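From: Elmarie Motaung
To: Foswood household automation list
Date: September 13, 2023
Subject: Re: Can we stop saying "two years" for laundry?

On the list Lindiwe Msimang wrote:

> I read the same promise every April and I am tired of it. A machine
> can weld a car door, so why can it not fold my laundry? Either it can
> do the work or it cannot. If somebody on this list has seen it with
> their own eyes, please write what you saw and leave out the forecast.
> My neighbor already asks me which one she should buy.

Dear Lindiwe, dear all,

I will try to answer without a forecast. Please excuse the length, and also my English when I get to the names of the folds. In my language we have one word for all of them.

First, the comparison with the car door. A door comes to the welder in the same position each time, held by a fixture which somebody designed for months. A shirt has no position. You drop it on a table and it takes a shape it never had before and will not have again. The sleeve can be under the body, or twisted, or both. Before any folding there is a question which a child of six can answer and most programs cannot: where is the collar, and which corner do I pull first?

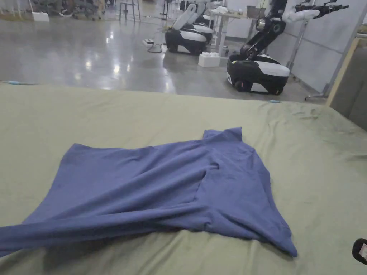

Blue long-sleeved shirt on the table, crumpled and not folded.

When I worked at the Du Plessis laundry in Sostville we had a folding machine, and it was a good one. It did 333 pieces in an hour if two women fed it. I want you to notice the two women. Their work was to find the shoulders of each piece and put them in the clips, and that was the part the machine could not do. The owner always told visitors the laundry was automated, and in his bookkeeping maybe it was.

What has changed since then is the way of teaching. Before, an engineer wrote rules for the cloth, and the rules were always too few. Now many groups let people do the chore with a gripper in the hand, again and again, and the program learns from the recordings. I find this more sensible. It also means the program is good at what people have shown it. I read the Lumimon report twice and their result is for one kind of T-shirt: 75 good folds, then they changed to a thicker fabric and did not give the number anymore. I would like to see that number.

The small pieces are a separate matter. Everybody discusses shirts, but in a family basket half of the work is small soft things which hide in the bigger ones. Fleece is easy to hold, I think, because you can press it quite hard and nothing bad happens. To know that it is a separate thing from the blanket beside it is harder. 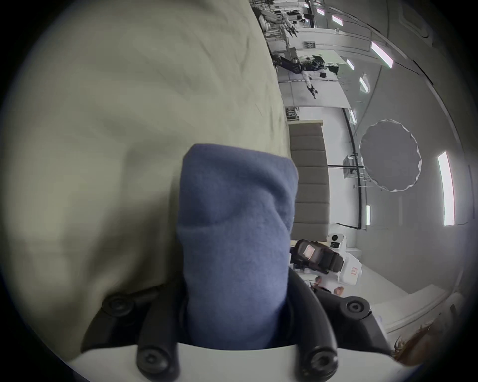 Lindiwe replied to me off the list, and allows me to put it here, that her trouble is less with the folding than with everything before it: the thing must come to the bedroom, pick the clothes up from wherever the children left them, and do it without her moving the furniture first, otherwise she has only bought a second chore.

I agree with her fully. At Du Plessis the cloth came to the machine. At home the machine must go to the cloth, and a bed is worse than a table. The mattress gives way when you push on it, the sheet comes up together with the garment, and the two fingers close on both. A person feels this at once and lets go a little. Most grippers I have read about have very little feeling in the fingertips, so they must see the mistake, and often their own fingers are in the way.
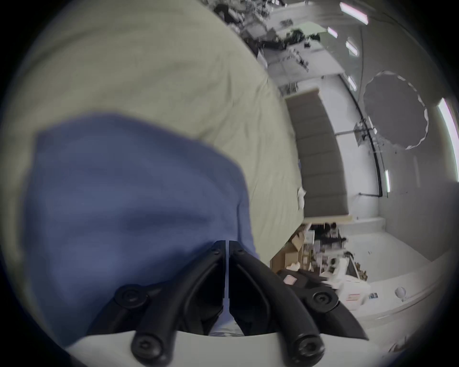

Blue cloth in the gripper, with the bedsheet under it.

So, to the question as it was asked. Can a machine fold a shirt? Yes, some can, slowly, if the shirt is of a kind they were taught and is already on a table. Can a machine do the laundry in a house? I have not seen it. I have seen pieces of it – a pick, a fold, one drawer opened – and between the pieces there was always a person.

To the neighbor I would say, keep the money. For 30 dollars you can get a good folding board, and it works on all fabrics.

If somebody has tried the thicker fabrics, please write to the list and give the failures also.

With kind regards,
Elmarie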